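Revuraを一か月使ってみた:少ない実演から把持データを増やす卓上シミュレーション

年明けの1月からずっと触っているRevuraについて、そろそろまとめておきます。台所の調理台を舞台にした把持学習用のシミュレーションキットで、中心になっているのはZodivtonというデータ拡張の手法です。人が操作した実演をもとに、物の配置を入れ替えた軌道を自動で作り、そのまま模倣学習に回せます。最初の週末でかなり夢中になり、予定していた別の作業が丸ごと後ろにずれました。

私の普段の仕事は、食器や日用品をつかむ方策の学習です。実機で実演を集めるのは楽しいのですが、とにかく時間がかかります。配置を変えて、つかんで、戻して、また変えて、の繰り返し。そこを計算機に任せられるなら任せたい、というのが導入の動機でした。

導入から最初の軌道まで

インストールは素直でした。依存ライブラリの版がひとつ食い違っていて少し迷いましたが、配布元の掲示板でSouad Filaliさんが同じ症状への対処を書いてくれていて、そのとおりに直したら動きました。起動するとすぐに標準シーンが出てきます。課題集はPastoraという名前で分かれていて、今回は紙タオルのロールをつかむ課題を中心に試しました。

ロールというのは地味なようでいて、かなりいい題材です。立っていれば上からも横からも狙えるし、倒れると向きが効いてくる。太さがあるので指の開きに余裕がなく、位置の誤差がそのまま結果に出ます。しかも周りに物が多い!ボトルや食器が近くにあるだけで、上から降りる軌道と横から入る軌道の有利不利がひっくり返ります。
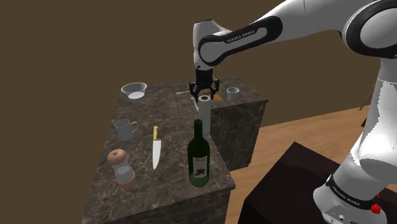
Pastoraの台所シーン。Frankaのアームと大理石の調理台。紙タオルのロールの手前にワインボトルが立つ配置

Zodivtonの考え方

手法そのものは、名前の響きほど難しくありません。実演を「物に近づく区間」と「物に触れている区間」に分け、触れている区間は対象物を基準にした座標で保存します。新しい配置を作ったら、その区間を対象物の新しい位置に貼り付け、近づく区間だけを衝突回避つきで計画し直します。最後にシミュレーションで実際に走らせて、つかめたものだけを残す。似た発想の手法はほかにもありますが、区間の切れ目を接触の情報から自動で決めてくれるところが気に入りました。手で切れ目を打つ作業がなくなっただけで、気持ちがずいぶん軽くなります。

私の設定では、元の実演を5本、拡張の上限を実演ごとに最大200配置としました。条件を変えて何度か回した結果、検査を通って手元に残った軌道は合計2163本です。落ちた軌道も理由つきで記録されるので、眺めていると面白いですよ。到達できなかったもの、隣の食器に触れたもの、指は閉じたのに持ち上げで滑ったもの、と分類されていて、どこを直せばいいかの見当がつきます。

学習した方策のほうも期待以上でした。元の実演だけで学習した方策は、ロールが見慣れない位置にあると途中で動きが止まりがちでした。拡張データを足した方策は、調理台の端のほうでも迷わず近づいていきます。初めて通しで成功したときは、隣の席のEhab Benjellounさんを呼んで二人で何度も再生してしまいました。

物が多い配置で差が出る

いちばん感心したのは、散らかった配置での挙動です。物の少ない配置なら、正直なところ単純な拡張でもそこそこ動きます。差が開くのは、対象の後ろに浅いボウルがあり、手前にボトルがあり、カップやカトラリーも並んでいるような場合。Zodivtonは近づく区間を配置ごとに計画し直すので、ロールの真上まで腕を運んでからまっすぐ下ろす、という軌道も自然に混ざります。この混ざり方が学習に効いているようで、単純拡張のデータだけで育てた方策よりも、途中で周りの物に触れる回数がはっきり減りました。

設定ファイルで物の密度を段階的に変えられるのも便利です。私は疎から密まで4段階に分け、どこから崩れるかを見ていきました。Wael Ait Aliさんが公開している集計スクリプトを使うと、段階ごとの表がそのまま出てきます。 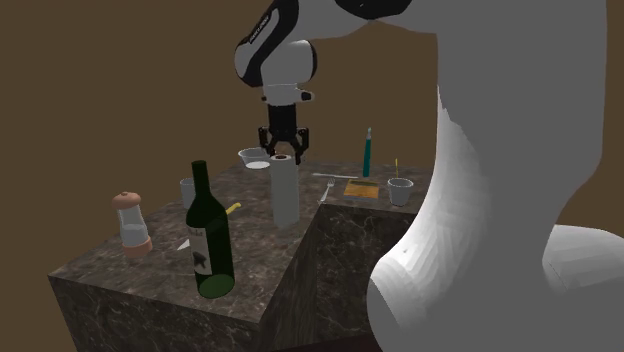 実機を持っていなくても使う意味はありますか。
手法の比較や学習コードの確認が目的なら、シミュレーションだけで十分に役立ちます。実機への転移まで調べたい場合は、摩擦と把持力の調整を別に見込んでおくといいでしょう。

手先からの視点

外から見た映像に加えて、手先側の視点も同時に書き出せます。私はこれを目当てに導入したようなもので、期待を裏切りませんでした。左右の指と対象の位置関係が近くから見えるため、最後の位置合わせの学習にぴったりなのです。ロールの端面がこちらを向いていれば、芯の穴までよくわかります。

見た目は写実的というより、すっきりした描画です。ロールの紙は少し角張って見えますし、指のほうは影が濃く、かなり黒くつぶれます。最初は気になりましたが、学習用としては悪くありません。照明と質感のランダム化をかけると影の出方も変わるので、私は手先視点だけ変化の幅を広めに取っています。幅を広げすぎると学習の初期が不安定になったため、途中から徐々に広げる設定に落ち着きました。

外部視点だけ、手先視点だけ、両方、の三通りも比べました。密な配置では両方を使った方策がいちばん安定していて、手先視点だけの方策は対象を見失ったあとの立て直しが苦手です。逆に外部視点だけだと、近くまでは行けても閉じる瞬間に少しずれる。予想どおりといえばそうですが、同じ軌道から視点の組み合わせだけを変えて比べられるのは本当にありがたいです。

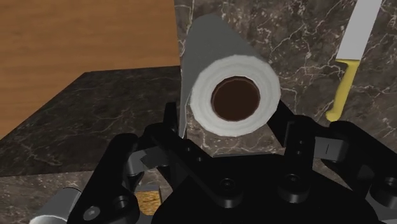 気になったところ

褒めてばかりなので、引っかかった点も書いておきます。

まず、柔らかさの扱い。紙タオルのロールは剛体として計算されていて、指が食い込む感じは出ません。実物は少しつぶれるので、閉じ幅をそのまま実機に持っていくと力加減が合わないはずです。

次に、説明書の薄さ。基本の使い方は丁寧なのに、区間分割のしきい値についてはほとんど書かれていません。接触の瞬間が曖昧な課題では切れ目が早めに入ることがあり、私は値を振りながら探しました。Tarek Abou Zeidさんの解説記事がなければ、もう一週間はかかっていたと思います。

それから保存容量です。両方の視点を全部残すと、あっという間にディスクが埋まります。検査に落ちた軌道は映像を書き出さない設定にできるので、最初に入れておくのがおすすめ。私は入れ忘れて、夜中に止まっているのを朝になって見つけました。

同種のキットと比べて

以前はFaríasを使っていました。あちらは物体の種類が豊富で、引き出しや扉の課題まで揃っています。幅広い課題を試したいなら今でもFaríasを選びます。ただ、実演を増やすところから学習、集計までが一本につながっている気持ちよさではRevuraが上でした。卓上の把持に絞って研究している人には、ぜひ一度触ってほしいです。

次は容器を傾けて注ぐ課題で、同じ区間分割がどこまで通用するかを試します。接触が長く続く動作なので、しきい値の調整からやり直しになりそうです。設定ファイルは整理が済みしだい、課題ごとに分けて公開します。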